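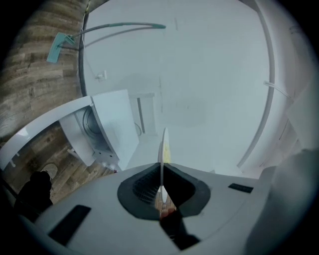 Ça y est, Boltstead a signé pour moderniser la centrale de Nisholm ! Deux turbines refaites, première remise en route en avril. Je lis ça assise sur mon plancher en bois, lumière allumée, et je suis ravie - enfin du concret !
Maritza Chávez

Un protocole n'est pas un contrat, Maritza. Brunner avait signé le même papier.

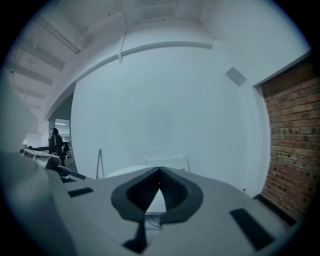 Posté par Zeeshan Marwat, 8 h
Pas d'accord, Beat ! Cette fois le réseau suit, Welance raccorde 3 000 foyers.

2 985, relis l'annonce ;)
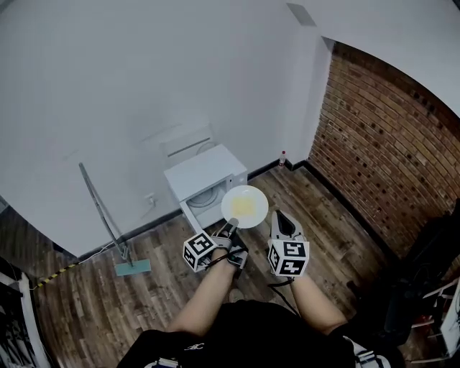 Va pour 2 985, ça reste superbe !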